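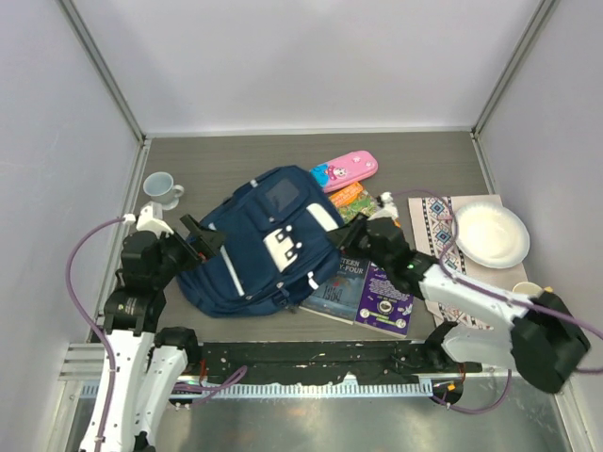
Notas para a fala — dois braços, uma mochila
Oficina partilhada Kenuvel, 31 de janeiro de 2019

(respirar. falar devagar. 2 minutos para a abertura, não mais)

Abertura
— quem já tentou arrumar uma mochila com uma mão só? pedir mãos no ar
— é por isso que são dois braços. Um segura, o outro mexe nas coisas
— dizer logo: não somos laboratório. Bancada da oficina, noites, peças impressas, muita fita

A caixa
— paredes claras, perfis de metal finos nos cantos. Montada numa tarde, desmontada três vezes
— tampo cinzento escuro com veio de madeira. Mochila azul-marinho em cima do escuro: má ideia para a visão, ficou assim
— calha preta comprida na frente, liga as bases dos dois braços. Antes cada base tinha o seu grampo e ao fim de uma hora já nada batia certo
— cremalheira azul-clara à frente da calha. Se perguntarem pelo ficheiro: está na pasta Wemavora, versão de junho, NÃO a outra

Os braços
— elos brancos, juntas pretas, garras pretas
— cabos roxos: foi o que havia na gaveta. Deixar folga a mais, sempre. O primeiro cabo partiu no cotovelo
— luz verde na garra direita = alimentada, só isso. Não quer dizer que está calibrada!! (perdi uma noite com isto)

Porquê uma mochila
— tecido cede, correias prendem-se, fechos pequenos. Um cubo de plástico não ensina nada disto
— livros à volta, o 1984 é o que toda a gente comenta. Estojo cor-de-rosa. As capas escorregam umas nas outras
— chávena e pires do lado esquerdo, prato no individual à direita: obstáculos. Trajetória que passa por cima da loiça tem de subir mais
— não me alongar aqui, toda a gente quer contar a sua história de pratos partidos

Números (slide só com texto)
— 263 tentativas registadas até ontem
— limite de 200 por sessão no programa, depois os motores aquecem e a repetibilidade vai-se
— 2077 linhas de código de controlo, metade são comentários zangados
— se pedirem taxa de sucesso: ainda não a calculámos como deve ser, dizer isso e avançar

O que correu mal
— os dois braços a quererem o mesmo sitio. Agora há uma zona proibida a meio, um pede licença ao outro
— garra a apertar de mais no tecido. Baixar a corrente, almofadas nas pontas
— parafusos da calha. Verificar antes de CADA sessão, está na folha colada na porta

Próximo passo
— abrir fechos. Os puxadores brancos são minúsculos, a garra atual não chega lá. Pontas novas desenhadas, falta imprimir
— encontro em Keridbridge: levar só um braço, a caixa inteira não cabe no carro
— agradecer à loja Yáñez pelos perfis a preço de custo

Perguntas
— "quanto custou?" — lista de peças na última folha, passar o link
— "posso experimentar?" — sim, no fim, óculos postos, botao de paragem na mão
— se sobrar tempo mostrar o registo das correntes, senão saltar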